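January

Up early for the open day at Kettani. The 7.40 was late and I stood most of the way. Asmaa Nasr met me at the gate with a visitor badge and a cup of tea I never got round to drinking. They were expecting 426 people over the day and the car park was already full by half past nine.

The morning was talks. A man from Brilter spoke about warehouse trolleys and went over his time. Then Ingvar Gunnlaugsson on how they train arms in simulated houses before trying anything on the real one. He was good, if quiet, and somebody at the back kept asking him to speak up. They have built 524 rooms so far and change the doors, floors and furniture between runs. I asked how long a room takes to make. An afternoon if it is plain, two days if it has fiddly woodwork. He said glass and screens still give them trouble.

Lunch was sandwiches and an apple. Sat with two people from Welliron who wanted to talk about insurance -- I let them.

After lunch we went upstairs in groups to see the simulator, which they call Tisari. Ten of us round one desk, and warm with it. Asmaa drove while Ingvar explained. We were put behind the arm and looked out past its wrist into the room, which took some getting used to. I had a go with the controls myself and was slow. Asmaa says it took her a week before she stopped overshooting. She saved me a picture from the simulator and emailed it over before I left.
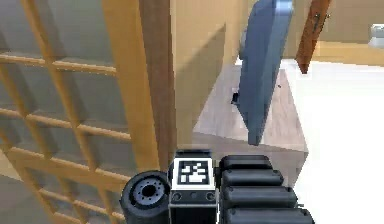

Tisari, looking over the wrist towards the blue piece, brown door beyond.

Asked about the square marker on the wrist and got a long answer on calibration, most of which I have lost. Must write to Ingvar for the paper he mentioned.

Left at four. Train on time. Beans on toast, then wrote this up. Feet sore.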